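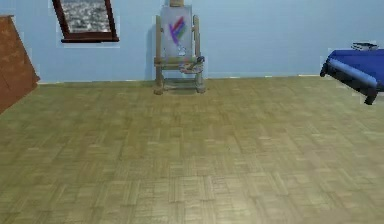

The February swing dance social is back, and we have the big hall again!

After two winters squeezed into the side room at the Radville Community House, we've been given the main hall for the whole evening. If you danced with us last year you'll remember the elbows. You'll remember the coat rack going over during the last song, too. This time there's space for 252 people, which is the number on the fire notice by the door, and I would love to see us get anywhere near it.

Doors open at 6:30 p.m. and the beginner lesson starts at 7. Erick Urio is teaching it again, and if you've never taken a class with Erick, please come early for this one. He starts with walking. Just walking, to music, until the whole room is doing it together, and then he adds a rock step and people are dancing before they've had time to get nervous. My brother-in-law, who once hid in a kitchen for an entire wedding to avoid the dance floor, did the lesson last year and stayed until the lights came up.

You don't need a partner. We rotate every couple of minutes during the lesson, and after that anybody can ask anybody. Lead, follow, swap halfway through a song, whatever suits you. Saying "no thanks" is always fine, and so is sitting out with a plate of food.

Now the music! The Prindau Six are playing two sets, the first at 8 and the second at 9:45. They've added a clarinet since we last had them, and I went to hear them rehearse in the basement of the old bank (terrible parking, wonderful sound). They're working up a slow blues to close the first set, and there's a very fast number in the second that I plan to watch from a chair. Between sets we'll have records, and requests are welcome as long as they get to me before the night. Last year somebody handed me a list of 4 songs on a napkin that had already been used as a napkin.

A few words about shoes, because I get more questions about shoes than about everything else put together. Smooth soles are best. Leather is lovely, and old sneakers with the tread worn down work very well. Brand-new running shoes grip too hard and your knees will complain the next morning. Please leave the spike heels at home, and carry your dance shoes in with you if there's snow or salt on the ground. There will be a bench and a row of boot trays inside the front entrance. Socks look like fun for a song or so and then somebody slides into the band.

Food is potluck as usual. The Sydorenko family is bringing two kinds of dumplings, potato and cabbage, and they've asked me to mention that there will be more than last time. We have plenty of desserts signed up already and hardly anything green, so if you've been wondering what to make, a salad would be very welcome. Please label anything with nuts in it. Coffee, tea and lemonade are on us.

Tickets are $4 at the door, cash or card, and kids under 12 get in free. Everything left after we pay the band goes toward the sound system. We've saved $900 so far and need another $300 to get the pair of speakers we've had our eye on, the ones that don't buzz when the trombone gets going. One good night could do it.

If you can help set up, come at 5. There are tables to carry, lights to string and a stubborn piano to roll out from behind the stage curtain – bring gloves for that last job. Cleanup starts when the band packs up and goes quickly with a dozen people and one more record on.

Regular practice nights carry on in the side room through the rest of the month, and the spring schedule will be in the next newsletter. Erick is thinking of adding a Balboa class for people who've been dancing a year or more. Tell him at the social if you'd like that – he wants to know who's interested before he books the room.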